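Filed under: Work log, Motion planning, Two-arm cell

4 Oct 2024

Spent most of the day in the planner. Yesterday's build of Starnari would plan a clean path to the scale and then refuse to run it, with a collision warning against the button boxes on the left rail. The arm was nowhere near them. I went through the collision model first and found that the box for the yellow station had been entered in the wrong units. I fixed that and two other entries from the same commit.

The warning went away, but planning was still slow. I timed 15 requests to the same pose above the scale and the worst one took 773 milliseconds. The planner was checking the cable bundle as a full solid against everything in the cell, including the arm it is tied to. I added the pairs to the ignore list and rebuilt.
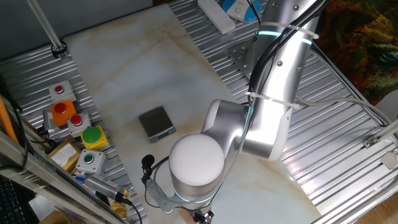
Scale readings

The scale driver is Filip's old problem and now mine. (Filip is the name of the service, not a person. Signe Öberg named it before I joined and I still have to explain it to people.) It publishes a weight whenever it gets one from the scale and says nothing when it doesn't, so the task code can't tell a steady zero from a dead connection. I added a timestamp to each message and a timeout on the reading side. If the last value is too old, the task now stops before the approach.

I also moved the tare step. It used to run while the arm was on its way in. Now it waits until the arm has reached the hover pose and the joint speeds are under the limit. That costs a little time per cycle. I don't mind.

Signe wants the hover height read from the Volinley config so both arms share one value. I tried it. The right value depends on the fingers fitted, so I put it in the tool file and had Volinley point there. She was fine with that.

In the afternoon I went back to the approach. The last part is a straight line down, and the inverse kinematics solver sometimes picked a different elbow solution halfway through. I now seed each point with the previous answer and reject any step with a large joint jump. Ran 66 plans in simulation and got no flips. I haven't tried it with the second arm moving as well. 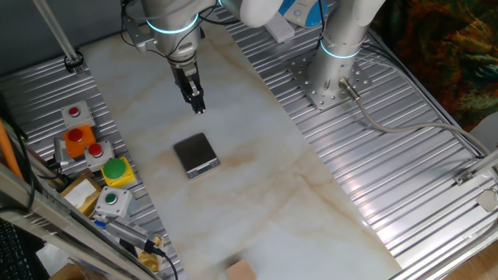

Gripper open above the scale, second arm on the right.

Left for next time: the Sultadeo logger drops the planner's seed from its records, so I can't replay a failed plan exactly. I want that fixed before I touch the smoothing. Also need to write up the ignore list, which has grown since May and has entries in it I can't explain.

Comments (3)

tomasz_k: Which timeout did you settle on for the scale? We had one that was too short and it tripped every time the network got busy.

Reply from author: 2 seconds for now. I'll tighten it once I have a few days of logs.

marrow: Same elbow flip problem on our setup. Seeding helped but we still had to narrow the joint limits on the wrist.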